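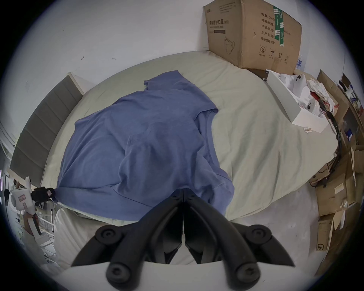 핸드헬드 그리퍼 비교 시험 전 안전 점검표 (의견 포함)

점검일: 2023년 8월 25일
대상: Baird 핑거 세트, Tareck 핑거 세트
작업: 침대 위 티셔츠 집기, 펴기, 접기
장소: Otura 생활환경 시험실
작성: Rernuro 그리퍼 평가 담당

지난 7월 점검표는 칸만 많고 의견 쓸 자리가 너무 좁다는 이야기를 여러 분께 들었습니다. 그래서 이번에는 항목마다 의견을 넉넉히 적어 두었으니, 조금 길더라도 차 한 잔 드시면서 천천히 읽어 주시면 고맙겠습니다.

1. 핑거와 관절

1-1. 관절 볼트 풀림 없음
결과: 적합 (두 세트 모두)
의견: Baird 쪽 볼트 하나가 손으로 살짝 돌아가서 다시 조이고 표시선을 새로 그었습니다. 조인 다음에는 꼭 손잡이를 천천히 몇 번 당겨 보세요. 너무 꽉 조이면 핑거가 뻑뻑해져서 두 세트를 비교하는 의미가 없어집니다.

1-2. 핑거 끝 정렬
결과: 적합
의견: 완전히 닫았을 때 양쪽 끝이 어긋나면 얇은 천이 한쪽으로 밀립니다. Tareck 세트는 지난번보다 훨씬 얌전해졌네요. 반가운 일입니다!

1-3. 바깥쪽 링크의 모서리
결과: 조건부 적합
의견: 바깥 링크가 뾰족하게 벌어지는 형태라 옆 사람 손등이나 팔에 닿기 쉽습니다. 다 쓴 그리퍼를 건네실 때는 핑거를 닫고 손잡이 쪽을 상대방에게 향하게 해 주세요. 가위 건네듯이 하시면 됩니다.

1-4. 손 끼임
결과: 적합
의견: 핑거 사이에 낀 실밥은 반드시 손잡이를 놓은 상태에서 빼 주세요. 저도 급한 마음에 그냥 빼려다가 손가락을 집힌 적이 있습니다.

2. 카메라와 기록

2-1. 렌즈 청결
결과: 적합
의견: 마른 천으로 가볍게 닦고, 입김은 불지 말아 주세요. 광각이라 가장자리가 휘어 보이는 것은 고장이 아니니 걱정하지 않으셔도 됩니다.

2-2. 저장 공간
결과: 적합
의견: 시험 시작 전 708GB가 남아 있었습니다. 이 정도면 오후 분량까지 넉넉합니다.

2-3. 핑거 세트 이름 기록
결과: 부적합, 현장에서 시정
의견: 파일 이름에 세트 이름이 빠져 있어서 다시 넣었습니다. 나중에 영상만 보고 Baird인지 Tareck인지 가려내려면 정말 고생합니다.

3. 작업 공간

3-1. 케이블 정리
결과: 조건부 적합
의견: 침대와 상자 사이로 늘어진 검은 케이블 묶음은 발에 걸리지 않게 안쪽으로 붙여 주세요. 옷을 펴다 보면 자기도 모르게 옆걸음을 치게 됩니다.

3-2. 종이 상자
결과: 조건부 적합
의견: 침대 옆에 기대어 쌓은 상자는 팔꿈치만 스쳐도 미끄러질 수 있습니다. 접은 상자와 열린 상자를 나누고, 높이는 매트리스를 넘기지 않도록 부탁드립니다.

3-3. 작업자 간격
결과: 적합
의견: 그리퍼 두 대를 함께 쓸 때는 시작 전에 서로 어느 쪽을 맡을지 말로 정해 주세요. 같은 소매를 동시에 잡으러 가면 핑거끼리 부딪힙니다.

3-4. 시트와 옷감
결과: 적합
의견: 시트 주름은 세트를 바꿀 때마다 펴 주세요. 티셔츠는 반듯하게 놓지 말고 조금 구겨진 상태에서 시작해야 차이가 잘 보입니다. 제 느낌으로는 Baird가 밑단을 잘 집고 Tareck은 소매 쪽이 편했는데, 손에 익은 정도도 있으니 다른 분들 의견도 듣고 싶습니다.

4. 남은 조치

볼트 재점검: 핑거를 1000회 여닫은 뒤, 또는 7일 뒤 중 먼저 오는 때
상자 정리: 다음 시험 시작 전까지
바깥 링크 보호 캡: Tareck용은 주문했고 Baird용은 치수 확인 중

판정: 조건부 적합. 3-1과 3-2를 조치한 뒤 시험을 시작해 주세요. 덧붙일 의견은 해당 항목 아래에 편하게 적어 주시면 다음 점검표에 옮겨 두겠습니다.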